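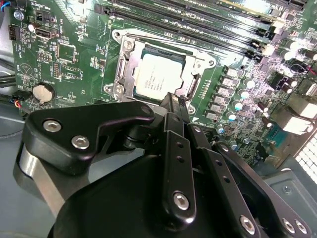
Taller de Equipos Vergara. Última actualización: agosto, 16:40

1/ El Taller Vergara informa de que continúa abierta la revisión de placas base donadas por el centro Grotbridge. El lote consta de 19 equipos de sobremesa, de los cuales 12 ya han pasado por la mesa de montaje.

2/ Procedimiento para el procesador: se libera la palanca, se abre el marco de retención y se comprueba la marca de orientación antes de asentarlo. El procesador se sujeta siempre por los bordes. No se ejerce presión con los dedos sobre el disipador integrado.

3/ Los contactos del zócalo no deben tocarse ni limpiarse con paño. Toda placa con pines doblados se aparta en la bandeja Pelik y se anota en el registro.

4/ La memoria se instala después de cerrar el marco. Se ruega verificar que las pestañas de las ranuras queden bien encajadas.

5/ La pasta térmica se aplica en último lugar, con el disipador ya preparado. Las jeringas están en el armario 495.

6/ Las incidencias se remitirán a Precious Mnguni, responsable de montaje, indicando el número de expediente 767.

7/ Los equipos revisados se entregarán en la sede de Prurkolitz, en horario de mañana.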